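Kitchen reno: gas to induction, worth the money?

Denbridge Home Forum > Kitchens

mapleridge_jo
December 10, 2023
Hi all, long-time lurker. We're finally ripping out the old gas range, and my brother-in-law reckons I'm mad to give up the flame. The quote from the electrician is 900 for the new circuit, which hurt a bit. I cook a lot of sauces and stews, so low heat matters more to me than anything fancy. The look we're after is white hood, black cooktop, greyish cupboards.
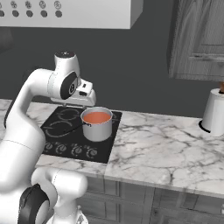
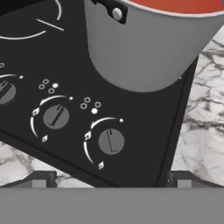

Dirceu Fagundes
Jo, do it. We switched in March and I would never go back. I grew up in Bragança with gas in every kitchen and thought I'd miss it, but a pot of beans sits on 2 all afternoon and never catches. Check your pans with a fridge magnet first! Half of mine went to my daughter.

tassiebob
Gotta disagree. Had a Drelon induction for a couple of years and the low setting pulses on and off, so custard was a nightmare. Went back to gas and my neighbours can hear me singing. Also 900 for a circuit sounds steep, get a second quote.

mapleridge_jo
Oh no, I make custard every second weekend! Is the pulsing a cheap cooktop thing or do they all do it?

Dirceu Fagundes
Depends on the model. Mine is a Puvum and it doesn't do it above 1. Bob, was yours one of the early ones?

tassiebob
Bought on clearance, so probably, yeah. Still wouldn't spend 2,000 on another to find out.

quietfridge
Bit off topic but whatever you pick, sort the hood out before the cupboards go in. We did it the other way and paid 50 for a filler panel the wrong colour. It's still the wrong colour.

mapleridge_jo
Noted, thanks! Borrowing a single plug-in one from my sister to try the custard on. Will report back - might be a while, she's a 10 hour drive away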